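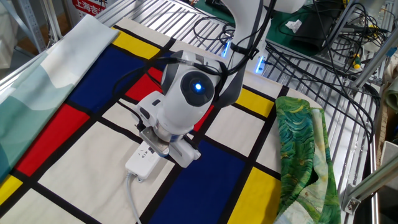 Petgate Encyclopedia of the Home, vol. 2, p. 136

POWER STRIP

A power strip is a row of electrical outlets in a single housing, fed by one flexible cord with a plug at the end. It is also called an extension block, a plug strip, a multi-outlet and, in Britain and some other countries, an extension lead. Its purpose is to let several appliances share one wall outlet. It does not add any electrical capacity to the room, although many owners behave as if it did and a fair amount of packaging lets them go on thinking so.

The strip should be told apart from the surge protector, which may look the same from the outside, and from the plain extension cord, which normally has a single socket or a small cluster at its far end. Stores often shelve the three together and the names are used loosely. A buyer who wants surge protection has to read the label on the housing. Shape and color say nothing on the subject, and price says very little.

Form and parts

Most household strips are long and rectangular, with the outlets set along the top face. White is the usual color, followed by black and gray. The housing is nearly always molded plastic, though metal ones are sold for workshops. Inside, strips of conductive metal run the length of the body behind the openings. The cord generally enters at one end, which means that a strip laid on a table or floor has a "tail" side and a free side, and most people work out by trial which way around it wants to lie.

Outlets may be set straight across, lengthwise or at an angle. Angled outlets are promoted as leaving more room for bulky plugs. The claim holds for some plugs and fails for others, depending on which way the transformer block sticks out. A strip sold as holding up to 6 appliances may in practice hold four once two large adapters are in place. The earliest Zokadov catalogs printed a picture of a full strip in which every plug was of the same slim pattern, and later makers have seen no reason to drop the idea.

Switches come in two arrangements: one for the whole strip, or one for each outlet. Individual switches are convenient, but they add moving parts and contacts, and it is hard to find good evidence that buyers use them after the first few weeks. A small light is often built in to show that the strip is live. When the light fails, the strip may still be live, a point that deserves larger print than it usually gets.
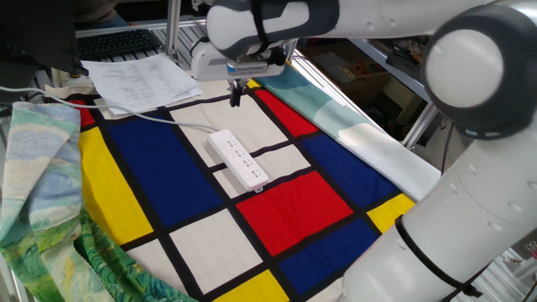
Power strip on a color-block quilted fabric. The white cord runs off across the cloth.

Length and type of cord

Cords range from very short to several yards. Advice on the proper length is plentiful and mostly amounts to saying that the cord should reach. A cord that is too short pulls on the wall outlet or hangs in the air where a foot can catch it. One that is too long gets coiled, and a tight coil under a heavy load can hold heat. The habit of tying the extra length into a neat bundle is recommended by a good many books on tidying, including some that ought to know better.

Flat plugs, which let furniture stand closer to the wall, are a real improvement in bedrooms and behind couches. Fabric-covered cords are chiefly a matter of looks. The braid is often described as stronger than ordinary plastic, but strength in a cord depends on the conductors, the insulation and the way the ends are anchored, none of which can be judged by looking at the braid.

Placement

A strip may be set on the floor, fixed to a wall or the underside of a desk, or placed on the work surface itself. Each has its supporters.

The floor is the most common location and has little else in its favor. Dust gathers in the openings, spilled drinks find their way down, and the switch is often pressed by accident. Fixing to the underside of a desk solves these troubles at the cost of crawling under it whenever something has to be plugged in. Keyhole slots on the back of the housing are meant for this purpose, but the distance between them is seldom marked, and drilling the holes correctly at the first attempt is less common than the instruction sheets suggest.

Table placement keeps the outlets in reach and in view. It suits short jobs such as charging, soldering, sewing or sorting out a box of old chargers. Its main fault is that the cord has to cross some part of the table and leave over an edge, and the strip, being light, tends to follow the cord if anything tugs it. Rubber feet help on bare surfaces. They do less on cloth, which simply moves along with them.

Use on cloth-covered tables

Household manuals disagree on whether a power strip belongs on a tablecloth. The older ones forbid it outright. Newer ones allow it for light loads, provided the cloth lies flat and nothing is laid over the strip. The stricter view is easy to make fun of, but cloth does hold warmth better than a bare tabletop, and a quilted piece does so more than a single layer. The sensible reading is that phone chargers and a lamp are one matter, and a heater, kettle or iron is another. Appliances of the second kind should go straight into the wall wherever the strip happens to be lying. A folded runner or a stack of papers should be kept clear of the strip for the same reason.

There is a decorating side to the question as well. A white strip all but disappears on a plain white cloth and is easy to knock. Against a bold print, such as the color-block pattern of red, blue, yellow and off-white fields ruled off in thick black lines, it stands out wherever it crosses one of the strong colors and is harder to see where it lies on the pale ones. Decorating writers have made a virtue of this and speak of the strip as an "accent." Most householders would prefer to have it out of sight altogether, and few prints have ever been chosen with an extension block in mind. On the care and storage of such cloths, see TABLE COVERINGS, p. 124. 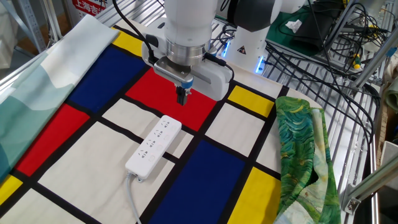 White strip with a row of gray outlets and small switch markings alongside them.

Concealment

Boxes, sleeves and trays for hiding power strips form a small trade of their own. The best known is the Trirport, a lidded box with a slot at either end, and there are many imitations. Such boxes do look tidier, and they keep small children's fingers at one remove from the outlets. They also shut in warmth, hide the indicator light and make it more likely that one strip will be plugged into another without anyone noticing. Makers answer that their boxes are ventilated. A few thin slits in the base of a box that is standing on carpet are not much of an answer.

Common misuse

Plugging one strip into another, known as daisy-chaining, is the fault most often warned against and probably the one most often committed. The danger is that everything on both strips draws through the first cord and the one wall outlet. Running a cord under a rug is nearly as common. It hides wear and exposes the insulation to foot traffic. Indoor strips are also carried out to patios and garages, where damp can reach them.

The life of a strip is a subject on which firm numbers should be read with care. Surge parts do wear out, and a strip that has taken a heavy surge may give no sign of it. A plain strip with no such parts can remain usable for a long time if the outlets still grip and the cord is sound. Scorch marks, a loose fit, a crackling sound or a housing that feels hot are reasons to stop using it at once, whatever its age.

Cleaning

Unplug the strip at the wall before cleaning. Wipe the housing with a dry or barely damp cloth and let it dry fully before it is used again. A soft, dry brush will lift dust from the openings. Sprays should be kept away from them. White plastic often yellows with time, and the bleaching recipes passed around for restoring it are best left alone, as the liquid may reach the contacts.

Collecting

Old strips have attracted a handful of collectors. A display at Ross set early blocks beside later ones and credited the change from round to rectangular housings to a single manufacturer, but gave no source. Until one is produced, the claim should be treated as local tradition. Old examples are better kept for display than put back into service.

See also: ADAPTER; CORD, EXTENSION; DESK; FUSE; TABLE COVERINGS.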